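Print this story | E-mail this story

The best seat in the house costs extra now

The presale code arrived in my inbox at nine in the morning, which is when I like to be lied to. "Fans first," it said. By four minutes past I was number 558 in the queue for Vuria at the Rodano, a room I have been walking into off the street since it had a pool table where the merch desk is. When I reached the front, the cheap standing tickets were gone. What was left was something called Floor Plus, at $90, which as far as I could tell was the floor.

I bought one. I'm not proud of it. I wanted to know what the plus was.

Vuria have been on the rise for a couple of years, depending on who's doing the rising for them. The first record was lovely and scrappy and sounded like it had been made in a laundry. The second has a string section on it. The posters for this tour promise "a reimagined live experience," and I've been going to shows long enough to check my wallet when anyone says "experience" in place of "gig."

The plus was a lanyard. It also got you in the door at half past six, an hour before everybody else, so you could stand in an empty venue listening to somebody's playlist and paying full price for beer. I asked at the bar if there was anything more to it and was told I could keep the lanyard.

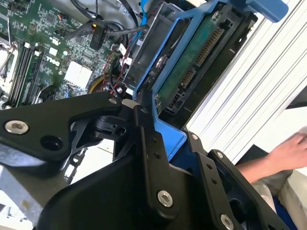
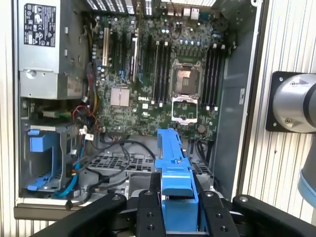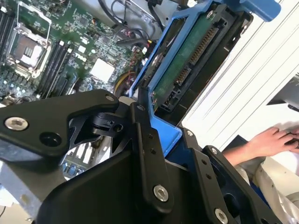
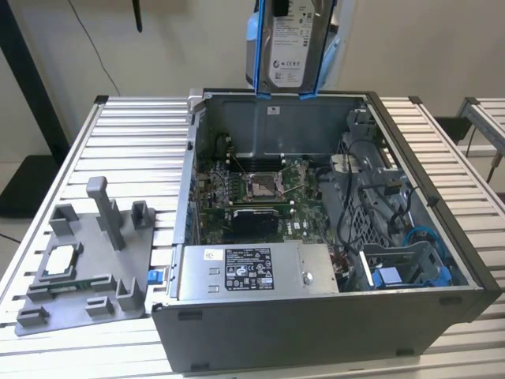 Arts & Culture Desk, Live Music Team

Juvura opened, and for 24 minutes I forgot I was annoyed. Two guitars, a drummer who plays like the kit owes him money, no talking. They had no backdrop and the lights sat on one colour the whole time. The last song fell apart halfway through and they put it back together in front of us, laughing, and it was the most alive thing I heard all night. Their T-shirts were cheaper than my lanyard.

Then came the wait. Then came a film, shown on a sheet, of Vuria walking along a beach. Then came Vuria.

I'll be fair to them. The singer's voice is better than it was, and the old songs still do what they always did to the back of my neck. But the set ran 67 minutes with an encore, and a good part of that was spent on the strings, most of which were coming out of a laptop. A backing track can't slow down for a crowd that's singing over the top of it, so the crowd gave up singing. The people around me, plus and otherwise, filmed the choruses and went quiet in the verses.

Pastor play the same room in November. They are older, louder and much less fashionable, and the last time they came through they took requests until the house lights went up. Tickets are sold at the door and from the bottle shop on the corner. There is no presale, and I haven't seen the word "experience" on the flyer. I'm told the room has been asked to try Floor Plus on that one too. I hope the band says no, though I've hoped that about bands before.

Comments (4)

gallerybar: Had the same lanyard. Mine broke in the car park.

northside_mum: Bit harsh. My daughter and I had a great time and she cried at the beach film. Not everyone wants to stand around waiting for a song to fall apart.

tapehiss: Agree on Juvura. Does anyone know if they have a record out? The desk only had shirts when I got there.

row_z: I was behind you in the queue and got nothing, so I'd have taken the floor and been happy about it.

Print this story | E-mail this story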